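Biststead Workroom – Progress Report 2
Prepared for the Flunamness Fund
Last updated: 03/05/2026

This report covers the second period of the grant, which pays for the bench layout at Biststead and the sorting of the Ki sample plates. It follows the same order as the first report: room, table, handling, spending, next steps.

Room

The move into the larger room is complete. Shoes are now changed on arrival and kept on the shelf, and coats go on the rail in the corner. Bags are still being left on the floor, and we have asked for hooks. The floor under the work tables was cleaned before the furniture went in, and the exit route was checked with the building manager the same day.

Table

The main table has the layout described in our application. The long rack takes the left side and the shallow tray takes the right, with the middle left free for handling. We tried the tray on the left for the first week and went back. Plates were being carried across the person standing at the far side, and it was slower.

The rack is the long model from Clallow. It is heavier than the short one and does not slide when a plate is pushed in at a slight angle. The tray is the same one as last period – we did not need the second one we had budgeted for.

Handling

Plates are held by the edges and looked over before they are placed. Anything chipped or clouded is set aside and logged. By the end of the period 133 plates had been through the table, and 18 of those were set aside, most of them for marks along one edge. The log sheet has been cut down to a single page.

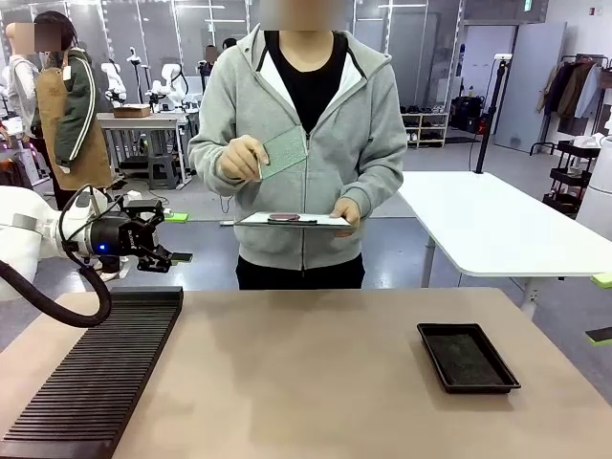

Green plate held up at the main table.

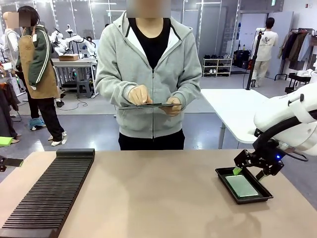
Pale green panel in the tray.
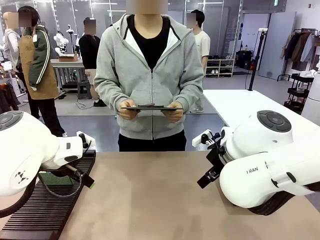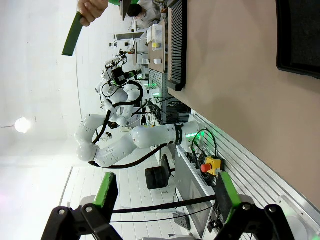 One reader of the draft at Flunamness asked whether the slots in the rack should be numbered, and said that in their own store unnumbered racks had led to samples being put back in the wrong order "more often than we liked to admit." The same reader would prefer the numbers at the near end, where they can be read without leaning over the table. They also asked that the reason for setting a plate aside be written out in words, as the codes in our first report were hard to follow.

We agree on both points. Numbering will be done with printed strips, and the codes have already been dropped from the log sheet. The plates logged under the old codes will be gone through again and the entries rewritten.

Spending

Spending is within budget. The rack cost slightly more than quoted and the unused tray line covers the difference. Cleaning cloths and labels were bought from the general supplies line. No change to the grant total is requested.

Next steps

The printed strips have been ordered from Clallow, with delivery expected in up to 6 weeks. Sorting will continue in the meantime with the present layout. The remaining Ki plates are still in their shipping boxes and will be unpacked one box at a time – the first attempt to open several together left us short of table space. The next report is due in June and will include the full list of plates set aside.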